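Projects > Simell > Data collection > Meeting notes

Simell demo collection, weekly sync
July 2023
Chair: Munther Salameh. Also on: Orozco side, Starnance side (joined late, audio bad)

1. Count. Target for the kitchen set is 300. We have 306 saved but not all usable, see 2. Munther wants the number reported as kept demos only from now on. Agreed.

2. Bad episodes. Mostly the jar-on-shelf task. Operators pause near the shelf edge for too long and the policy learns the pause. Trim or redo? Long back and forth. Decision: trim if the pause is at the start, redo if its mid-reach.
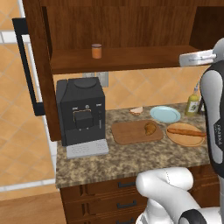

Starnance asked if trimming breaks the timestamps. No, they get rewritten on export. Somebody to write this down in the readme, still not done from last time.

3. Variation. Jar spot on the shelf barely changes between episodes. Orozco to add random placement before next batch. Also counter items: shuffle them, keep the same objects for now. Lighting changes wait untill November.

4. Operators. 2 new people start on the sim rig. First 120 episodes from them go in a seperate folder, reviewed before merge.

5. Zonditberg. Want a sample export. Munther sends kept demos only, no raw.

AOB: storage nearly full again. Delete old test runs, ask first.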